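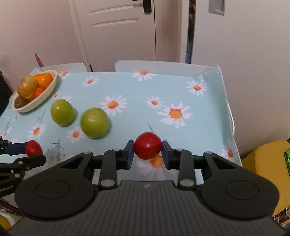 Teaching a machine by hand should take no longer than teaching a new coworker, according to Glenys Faulkner, and for a long time it took far longer. Her remark opened the presentation of Dredura, a hand-held gripper kit that Lasumeck is releasing to research groups and small automation shops.

LASUMECK RELEASES DREDURA HAND-HELD TEACHING KIT

Tuesday, September 21, 2021 — Lasumeck today announced that Dredura, its kit for showing a robot a task by hand, is open for orders. The person doing the teaching holds a gripper in each hand and does the job at an ordinary table. A camera on the tool records what the gripper meets, and the recordings are used to train an arm fitted with the same fingers.

Fruit sorting is one of the first tasks in the starter set. It covers picking up round items of different sizes, passing an item from one gripper to the other, and filling and emptying a bowl. Both grippers can be in use at once, with the larger one's blue-faced finger pads closing on the item from either side.

"We wanted homes and kitchens, with the tablecloth left on," said Takeshi Tsuchiya of Lasumeck. "A plain gray bench teaches the arm about plain gray benches."

The starter set was recorded between April and the end of summer. It holds 400 demonstrations of 11 tasks, made by 18 people. Most of them had never worked with a robot. Training for each person took one morning, and left-handed users got the same instructions as everyone else.

Dredura also works with Byun, the company's remote control station. Byun lets an operator drive the arm directly from another room, which suits jobs where a hand-held tool won't fit. Recordings from Byun and Dredura are saved in the same format and can be mixed in one training run.

Dresside, a packing firm, has used 2 of the kits on its small-order line.

"Our packers did the showing themselves," said Wiremu Hollis of Dresside. "The slow part was agreeing on how we wanted the boxes filled — everyone had their own way."

Each kit includes a pair of grippers, spare finger pads, a charging dock and a printed guide. Replacement pads are sold separately. Orders placed now ship in the order received, and groups that already own a Byun station can add the grippers without changing their software.

Questions about orders go to Přemysl Hrnčiar at the Lasumeck sales office. Press requests are handled by Paora Tuhiwai.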